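Janau Wall-Object Policy: Frequently Asked Questions

These answers cover the method, the training data and the numbers we report. Installation and licensing questions are handled on the download page.

What does the method do?

It trains a single visuomotor policy for two-arm manipulation near walls and sloped ceilings. The inputs are the overview camera, the two wrist cameras and the joint positions of both arms. The output is a short sequence of joint targets, which is executed and then replaced by the next prediction.

Why walls?

Most tabletop policies assume that gravity and the support surface point in the same direction. With objects on a wall, that assumption fails. The approach direction has to come from the local surface, and a wrist camera can end up rotated well away from level. We wanted a test where both effects are present from the first step.

Is any of the training data from real hardware?

No. All demonstrations were collected in Plarkia, our simulation setup, by teleoperation. The current release has 2,600 demonstrations. A real-arm evaluation is planned but is not part of these results.

How are rooms generated?

Each room starts from a hand-built floor plan. Furniture, wall objects and small tabletop items are then sampled from an asset list. Rooms with slanted ceilings are kept as a separate group because they caused most of the early failures. Light direction and surface colors are resampled for every demonstration.

What is the Hotton split?

Hotton is the held-out set of 509 episodes. No room in it shares a floor plan with a training room. Individual objects may appear in both sets, so the split measures transfer to new layouts and says little about new objects.

What is the surface-frame loss?

The policy has an auxiliary head that predicts the normal of the surface closest to each gripper. Its error is added to the action loss with a fixed weight during training. The head is removed at run time. Marleny Londoño wrote the original version for flat vertical walls - the extension to slanted surfaces came later and changed only the label generation.

Does the loss matter?

Yes, mainly in attic rooms. Without it, the policy tends to line up with the floor instead of the wall and arrives at the object with the wrong wrist angle. In rooms with only vertical walls the difference is small, and we don't claim an improvement there.

Why not give the policy the surface normal directly?

We tried this as an upper reference. It helps, but it requires a depth estimate that is reliable at close range. Large flat areas with little texture are where that estimate is weakest, and they are common in these rooms.

What do the policy's camera views look like?

The overview is from an attic bedroom; the two close views show a gripper near the Van Gogh artwork. 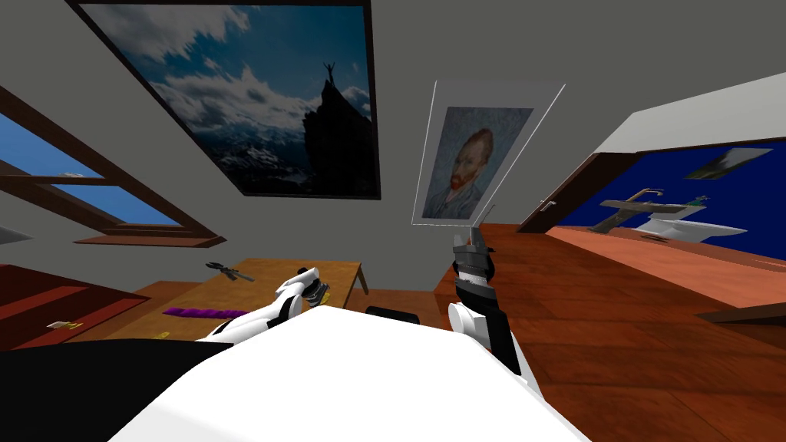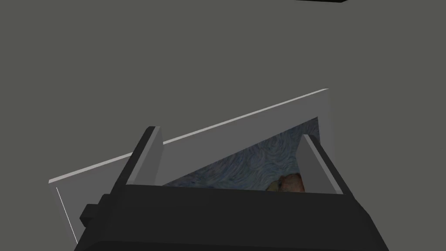
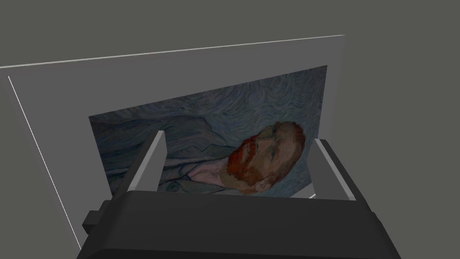 How is success scored?

Scoring uses simulator state only. An episode counts as a success if the target object meets its pose condition and stays within tolerance for 2 seconds. Contact with other objects is logged but does not fail the episode. We considered a stricter rule, but it mostly penalized light brushes against furniture.

Is there a step limit?

Yes, up to 400 policy steps. Runs that reach the limit are scored as failures, including those that are close to the goal pose. The evaluation log marks them separately so that they can be rescored.

How does this compare with the Ristić baseline?

The Ristić baseline is our earlier policy, with the same image encoder and no auxiliary head. We retrained it on the current data before comparing. Results from its first release should not be used, as the contact settings in Plarkia have changed and the scores do not match.

What are the known failure cases?

Thin objects are the main one. When an object covers most of a wrist view, the policy loses its edges and the predicted normal begins to drift. Recovery is poor after that - the arm usually holds position until the step limit. The second case is arm-to-arm interference in narrow rooms, where the idle arm is left in the path of the active one.

Can I train on a subset?

Yes. The room groups can be loaded separately. Keep the attic group in the mix if you intend to report on Hotton.

Where do I report a problem?

Send the episode index, the random seed and the log file to Thomas Zuccaro at the address on the contact page. Reports without a seed usually can't be reproduced.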